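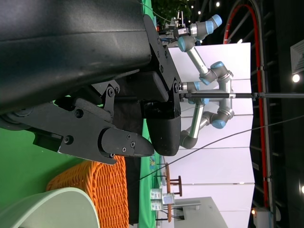

Figure 1. Gripper in the open position, tapered fingertip and rounded pad.

Evidence Rules and Delay at the Hemmin Claims Tribunal
Project report, Comparative Transitional Justice
Angharad Landeg and Lộc Đào
Supervisor: Dolores Iwasaki
1 June 2024

1. Background

The Hemmin Claims Tribunal was set up under the peace agreement between the Trilesmont authorities and the river districts. Its mandate is narrow. It can order compensation or the return of land taken during the fighting, but it has no power to convict anyone. Criminal cases stay with the ordinary courts in Wevport, where few have been opened.

Each panel has three judges: one named by Trilesmont, one by the districts, and a presiding judge accepted by both. A claim goes first to the registry, which checks that it is complete, and is then served on the current holder of the land. The holder has 14 weeks to answer. If no answer is filed, the panel may decide on the papers alone.

The question for this project was why contested claims take so much longer than the procedure allows for. Public criticism has centered on the judges. We looked at the rules of evidence instead, and in particular at Rule 9, which covers documents lost or destroyed in the conflict.

2. Sources and method

We read 400 published decisions in the registry's online archive. For each decision we recorded the filing date, the date of the final order, the type of land, and whether Rule 9 had been raised by either side. Decisions with a missing filing date were kept in the reading set but left out of the timing comparison.

Radosław Kaczmarczyk, a former registry clerk, answered written questions on how files move between the registry and the panels. His answers were used to interpret the records and are not cited as evidence of delay in any single case. Coding disagreements were settled by rereading the decision together. Where the text remained unclear, the entry was marked "not stated". 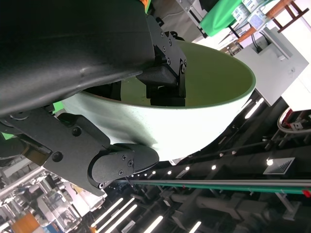
Figure 2. Bowl with green inner surface and white outer wall, tilted in the grip.

3. Findings

3.1 Rule 9 and the second hearing

Rule 9 lets a claimant replace a lost title deed with sworn statements from neighbors, tax receipts, or "other material of a reliable kind". The rule does not say when reliability is to be decided. Most panels hear argument on this point separately, before the main hearing. The parties then wait for a new date, and the same witnesses are often called again.

Panels that decide reliability in the final order avoid this step. Their cases closed sooner in every land category we compared, although farm plots still took longer than town lots. Farm boundaries were usually described by reference to trees, ditches or paths, and a site visit was common.

3.2 Service on absent holders

A second source of delay is service. Many current holders have moved away from the districts, and the registry must try the last known address before it can publish a notice. The 14-week period starts only after publication. We had expected this to matter more than it did – in contested claims the holder is by definition found, and the effect is mostly limited to uncontested ones.

3.3 Translation

Statements taken in the districts have to be translated before they reach the panel. The archive does not record when a translation was requested, so we could not measure this. Kaczmarczyk considered it a smaller problem than repeated hearings.
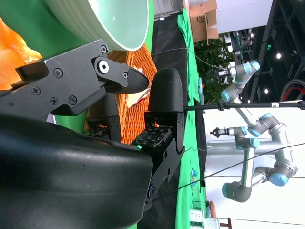

Figure 3. Tactile sensor pads, with mint-green bowl at top.

4. Limits

Published decisions leave out claims that were withdrawn or settled. If difficult Rule 9 claims are withdrawn more often than others, our comparison understates the effect of the rule. We also did not control for which presiding judge sat on the case. Rafferty Mbeki pointed out in his comments on the draft that some presiding judges may both prefer a single hearing and work faster in general. The data do not allow the two to be separated.

5. Recommendations

Rule 9 should state that reliability is decided in the final order unless a party shows good cause for a separate hearing. This can be done by practice direction and does not require an amendment to the peace agreement. The registry should also record the date of each translation request.

The coding sheet and the list of decisions are in Appendix A. Appendix B contains the written questions and answers.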